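Notes from my trash-pickup sessions, mostly so I stop relearning them every April when I start a new batch. I'm recording living room cleanup for a learning system (the project is called Plovedel, and I log everything in a little program called Rendex), so I spend a lot of my time putting trash *into* a nice room on purpose. If you're collecting the same kind of examples, steal whatever you like!

## Get the bin ready before you get the robot ready

I used to fuss over the arms first and then discover, three tries in, that the liner had slid down inside the bin. Now the bin comes first. Pull the liner well over the rim, run your hand around the whole edge, and push the bottom down so there's no big air bubble waiting to puff up.

Pick a liner color you can tell apart from the trash, too. Clear on clear is a pain when you're going back over the recordings at night with tired eyes.

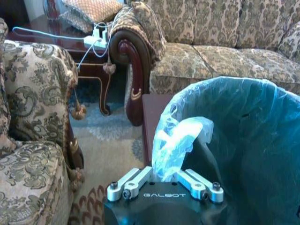
Bags are my favorite trash to record and also the thing I throw out the most tries on. They don't have one shape, so you can't teach "grab it by the corner" and walk away. My rule is to crumple each one a little differently before it goes down, then pinch it near the middle of the bunch so there isn't a long tail to drag over the furniture. A pale blue bag going toward a teal liner is about as close in color as I'd let it get — you can still see where the bag stops and the bin starts, but I wouldn't want both of them in the same shade. I also like a wide opening for bags, with the plastic spread over the rim in one big curve like that, so the arm has plenty of room to come in from the side.

A few more bag things:

- Keep a pile of clean ones just for recording. Grocery leftovers get sticky and then the sticky gets on the fingers.
- Retire a bag once it's so limp it lies flat.
- Turn off the fan. I lost an entire evening to a fan once.
- Tuck tassels and fringe out of the reach of the arm if you can do it without making the room look staged.

## Leave the room a room

My first batch was way too clean. I'd cleared off every cushion and cord, and everything I recorded looked like a furniture store. So now I leave the power strip where it lives, leave the throw on the sofa arm, and let the chairs sit a bit crooked. What I do move is anything breakable, and any cord the base could roll over.

## Shiny tables

If your coffee table has a high polish, wipe it with a dry soft cloth before you start and again at the halfway point. I use the gray Frade cloths, but an old T-shirt works fine. Skip the spray polish on recording days. It makes the top slick, and an empty bottle will scoot away the second a finger touches it.

Glare is the other problem. Ceiling lights show up in a polished top as bright round spots, and I like having those in *part* of the batch since real homes have them. I do one set with the overheads on, one with a floor lamp, and one by daylight, and I write down which is which in Rendex right then, while I remember.

## Two hands, one small bin

For tabletop trash I switch to a small bin and let one arm hold it by the rim while the other does the picking up. Tilt the bin in toward the table a little and the second arm has a shorter trip. Leave the liner a bit loose around the top, just not so loose that it flops over the opening.

Squash your bottles first! A crumpled one gives the fingers some folds to hold on to. Leave the label and the cap on for most of them, because that's how people leave them. I shift the starting spot every seven tries and turn the bottle a different way each time I set it down.

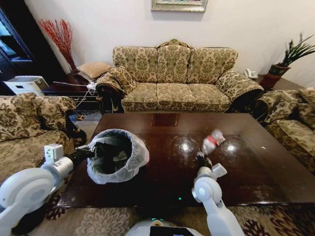

## Keeping count without losing your mind

I aim for 60 good tries per sitting, and then I quit even if things are going great. Past that I get sloppy about resetting and put the bottle back in the same lazy spot over and over. The last batch ended at 427 keepers, which I was pretty happy with.

Fumbles go in their own folder called Canus (don't ask, it was late when I set it up). I don't delete them. A missed grab followed by a good second grab is worth having, so I note "recovered" next to those and leave the arm running through the whole thing.

Empty the bin before you pack up. Dump it out on newspaper, pick out the bottles and bags you want to use again, and check the bottom of the liner for holes.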